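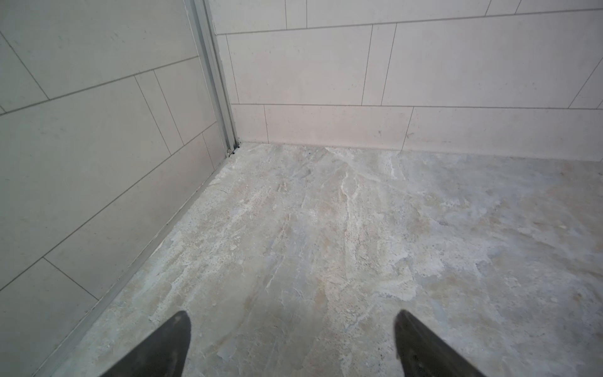
Beatriz Nogueira's objection, sent in after the last session, was that a floor with strong veining hides dirt so well that people stop washing it. She would sooner have a plain floor and see the mess. Keep this in mind for the section on inspection.

Unit 4. Stone-look floors and tiled walls

Reading: the Quintela notes, first half. Bring them on 2nd June.

1. Pattern
Marble and travertine patterns are sold both as natural stone and as printed porcelain. You can't always tell them apart from standing height. Look for repeats in the veining. Two identical veins in one room mean a print.

2. Large formats
Fewer joints, less grout to clean. The subfloor has to be flatter, and a damaged piece costs more to replace. In the Hullatero job the floor came to 80 square meters and the adhesive was spread on both the slab and the back of the tile.

3. Walls
A staggered layout on rectangular tile is also called running bond. With long tiles keep the offset to a third or less. A half offset puts the high middle of one tile next to the low ends of its neighbors, and the edges stand out under side light.

4. Marks and lines
A thin dark line may be a scratch, a crack or dirt. Wipe it first. Then run a fingernail across it. Write down where it is and how far it is from the wall. If it gets longer between visits, treat it as a crack.

5. Cleaning
No vinegar or other acid on real marble or travertine. Neutral cleaner, clean water, dry cloth. Smudges on matte wall tile usually need a second wipe.

Exercise: price a Fletano floor of 100 square meters with a budget of 4,000. Include waste.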